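Friday, September, 7:40 am

Passing stats rebuild, Skeswood season file. Continuing from Glenys's notes.

Reran the completion percentage script on the full play log. 1,246 attempts after filtering, which matches Tiina's hand tally. The earlier run was over because spikes were counted twice, once as an attempt and once as a team play. Fixed in the parser, not in the log. Left the log alone.

Open items:

Consecutive completions. The streak counter resets at the half. It should not. It also has to carry across games for the season streak and reset for the single-game one, so it needs two counters. Kane wants penalties that wipe out the play to leave the streak untouched. Agreed. An offsetting foul is a no-play, same treatment.

Sacks. Still being charged to rushing yards as the college book does. Hemi's sheet has them under passing. His totals for the Astivton game come out 50 yards apart from ours and the sacks account for all of it. Keep ours, put a footnote on the table.

3,000-yard list. Ashton had bowl games in for some seasons and out for others. Pulled them all out for now. Two names drop off. Will put them back in a separate column once Glenys confirms which years the conference counted them – the old guides disagree.

10:15 am. Streak counter split and tested on the opener. Season value carries over correctly. Single-game value matches the box score. 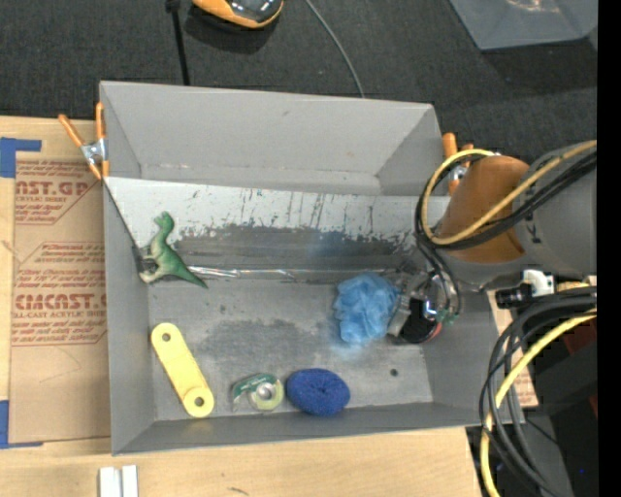
Lateral after a catch is the last case without a rule. Passing yards go to the quarterback for the full gain, receiving yards are split at the point of the lateral, and the log has one yardage field for both. Tiina suggests a second row with a flag. Test rows need a dummy player so they can't leak into the real totals. Using DINO, GREEN, jersey 0, after the toy dinosaur with the pale belly. Anything under that name gets dropped at export.

Next: write the lateral rows, rerun Astivton, send Kane the diff. Check whether the export drops DINO before or after team totals are summed. If after, totals will be wrong.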